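Messaging Services Owe Their Users a Way Out

Mar 30, 2019

Hurent announced last September that it would close its messaging service, and it gave its customers 10 days to save what they wished to keep. The company met its obligations under its own terms of use. It is the view of this publication that those terms were inadequate, and that the practice they permit should end.

A messaging service holds a record of ordinary life. Families arrange medical visits through it, small firms settle orders, and landlords and tenants agree on repairs. When such a service closes, the record goes with it unless the user can take a copy in a form that other programs are able to read.

Hurent did offer an export tool. It produced one file for each conversation, in a format that only Hurent's own desktop program could open, and the desktop program was withdrawn on the same day as the service. A customer with 1,006 conversations was left with 1,006 files and no means of reading them.

Mirker has taken a more responsible course. Its users may download their full history at any time as plain text, with pictures stored in a separate folder. The feature is hard to find – it sits 3 menus deep – but it works, and it does not depend on the company remaining in business.

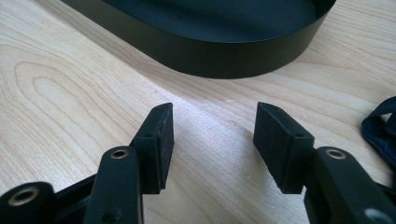 Reading time: 3 minutes

The usual objection concerns cost. Shirazi, whose service has 4,000 paying subscribers, has argued that smaller developers cannot afford to build and maintain export tools. The argument deserves a fair hearing. A plain text export is nevertheless a modest piece of work when it is planned from the start, and a firm that charges a monthly fee should be expected to plan for it.

Kistska, which is preparing to launch its own service, has yet to state its position. It should do so before it accepts its first customer. Regulators, for their part, should require a notice period of at least six months and an export in an open format, and should apply both rules to free and paid services alike.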